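ホーム > ニュース > プレスリリース
カテゴリ:プール・スパ用品/新製品

2022-06-09
株式会社Gruka

家庭用プール向け可変速ろ過ポンプ「Pluva」、受注開始

株式会社Grukaは本日、家庭用プール向けろ過ポンプ「Pluva」の受注を開始。地上設置型、埋設型の両方に対応。出荷は受注順、受付から14日以内の予定です。

運転速度は7段階。夜間は低速で静かに回し、利用後や落ち葉の多い日は高速で一気にろ過、という使い分けが可能。接続口は40mm。従来機「Tomar」の配管をそのまま使えるため、入れ替え時の掘り返し工事は原則不要でです。

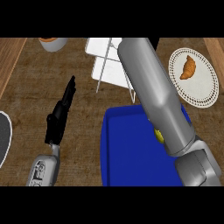

また、タイマーは本体内蔵。停電後も時刻設定を保持します。ストレーナーのふたは工具なしで開閉、かごは水洗いのみ。消耗品はパッキンとフィルターの二点で、いずれも単品販売あり。Tomar用パッキンは使えませんのでご注意を。

販売と設置は施工パートナーのWondixが担当。全国1349の登録施工店で見積り受付中(離島は別途送料)。既設プールの場合、配管の写真と水量がわかるとスムーズです。図面がなくても可。

冬季の水抜き手順書は11月に公開予定。寒冷地のお客さまには、登録施工店による閉鎖作業もあわせてご案内いたします。Tomarの修理受付は今後も継続、部品の在庫についは各施工店までお問い合せください。

価格は設置条件により異なります。カタログ請求、取材のお申し込みはGruka広報窓口まで。

シェア 14 コメント 0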